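Introduction to Wood as a Material
Handout 2: Grain, figure and movement
Bredirdale Evening Courses, spring term

Please read these pages before the practical session in March. The words printed in the Sosby glossary are used also here, so keep it near you.

1. Growth rings
A tree in a climate with seasons makes one ring each year. The early wood is made in spring and has a lower density. The late wood is denser and often darker. When we cut a board, we cut through these rings, and the lines we call grain on the surface are the places where the rings meet the face.

2. How the cut changes the look
In plain sawing the log is cut in parallel slices. Near the middle of such a board the rings lie nearly flat, and they give wide arches, called cathedrals. Towards the sides the rings stand steeper and the lines come closer together. In quarter sawing the rings stand between 68 and 90 degrees to the face in our course definition, and the lines are straight.
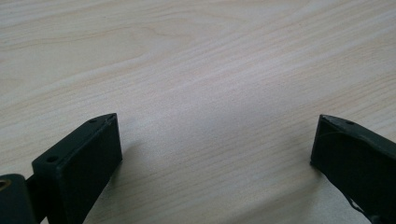 Fig. 1. Pale wood table top: curved bands at upper left, closer lines towards the right.

3. Moisture and movement
Wood takes water from the air and gives it back. Below the fibre saturation point, which is roughly 30 per cent moisture content for many species, the wood shrinks as it dries. Along the grain the change is very small. Across the grain it is much bigger, and it is biggest in the direction of the rings. For this reason a wide solid top must be fixed so that it can move.

4. Exercise
Take the 13 samples from the Grewal box. For each one write down the cut, the direction of the rings on the end and the side on which you expect cupping. Use pencil. Samples with a Sasent label have been oiled, so do not weigh these.

Bring your table of results to the next session. The answers are kept with the box.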